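We use cookies to improve your visit. By continuing to browse you agree to our cookie policy. Accept

Dela Korletey prints her woodcuts by hand, without a press. Her show at the Vason gallery opens in August with 39 prints, most no bigger than a postcard.

"I had a press for a while and sold it," she says. "I was printing too fast." 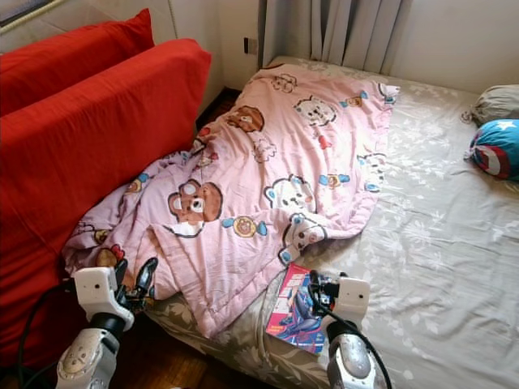

How long does one print take her? Four days for the cutting, then a morning for each color.

Korletey buys cherry blocks from a mill in Sullel and keeps the offcuts. She stops every edition at 80. "People ask for 200 — I get bored before that," she says. Her inks are oil based, and she mixes the grays herself. 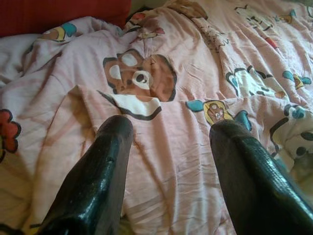 Bedspread with cartoon print, pink.

The new prints follow a river path she walked as a student. She drew it from memory and got the bridges in the wrong order, then left them that way. The gallery wanted frames. She wanted pins, and they settled on narrow shelves.

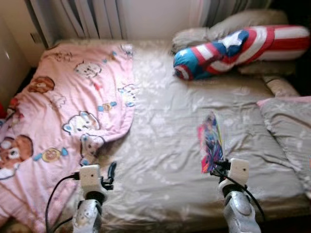

Lies Verbruggen thinks the shelves were the right choice, and says the small prints need to be seen from close up. Korletey is less sure. "I still would have used pins," she says.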